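The Man Who Has Slept in 49 Spare Rooms

Edvin Myklebust would like it known that he has a home of his own. It has a kettle and a lease. He just isn't in it very often. 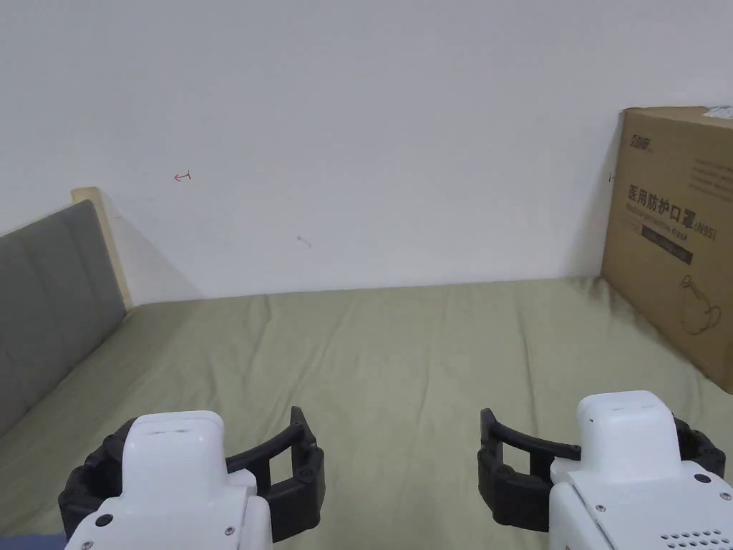 For most of his working life he has tuned and repaired church organs, a trade that sends you to small towns with large churches and no hotel. The parish usually puts you up. "They say, 'You'll be with the Felbergs,' as if you had asked for the Felbergs," he says. "Then you are shown a room, and there is a bed in it, and an exercise bicycle, and you say how lovely."

He has kept notes on all of them. They have now become a short book, Guest of the House, which his publisher printed in an edition of 1,000 and which has, to the alarm of both parties, nearly sold out. When we meet in the café at Droditz station he is eating a bun he describes as "structural" and waiting for a train he doesn't expect to come.

The book has no system. Some rooms get six pages and one gets a single line ("Cold. Good soup."). What interests him is what people do with a room they don't use, which in his experience is put things in it until the day a visitor is announced, at which point they take half of them out again.

"You can tell which half," he says. "The half that is left is the half they gave up on. I have slept beside a loom. I have slept beside a canoe, and I want to be clear that it was not a small canoe. The husband said, 'It won't bother you,' and he was right, but I bothered it. I hit my shin on it every night for a week."

Was he ever tempted to complain? He looks at me as though I had suggested setting fire to the place. "To whom? They have given me their good towels."

Towels get a chapter. So does the question of breakfast, where Myklebust holds that a guest should come down second: first looks hungry and last looks ill. He is also firm on books. A host who leaves books by the bed has chosen them for you, and you must read at least enough of one to be asked about it. He has read the opening 50 pages of a history of the Droditz canal in three separate houses. "It gets going after that, I'm told."

The longest entry belongs to a Mrs Sjögren, a retired piano teacher who put him up for 20 nights while he rebuilt a set of reeds that mice had been at. She did not care for the organ. She thought it a bullying sort of instrument and said so over dinner, most dinners. By the second week they were no longer being polite, and he counts it among the happiest stays of his life.

"She came to hear it when I had finished. She sat at the back in her coat. Afterwards she said, 'Well, it's louder.'" He still sends her a card in April, on her birthday. She sends it back with the grammar corrected.

I ask about money, as a delicate way of asking whether he has considered paying for a room. He has. Once, when the Hestoneo guest house opened across the square from a job, he booked himself in for a week as a treat. There was a lamp on each side of the bed and no canoe. He lasted two nights.

"It was perfectly nice. I had nothing to be grateful for. I lay there and thought, if I break this lamp, they will send me a bill. If I broke Mrs Sjögren's lamp I would have to live with it."

Did he?

"Twice."

His own spare room, it must be said, is not in the book. I have to ask three times. There is a bed in it, he admits, and organ pipes on the bed, and some more pipes beneath the bed that belong to a church which may since have closed. His sister came to stay last spring and slept on the sofa. She has asked for a chapter in any second edition, and he has told her that the publisher is being very strict about length.

The train is announced, then unannounced. He orders another bun and asks, quite casually, whether I live nearby.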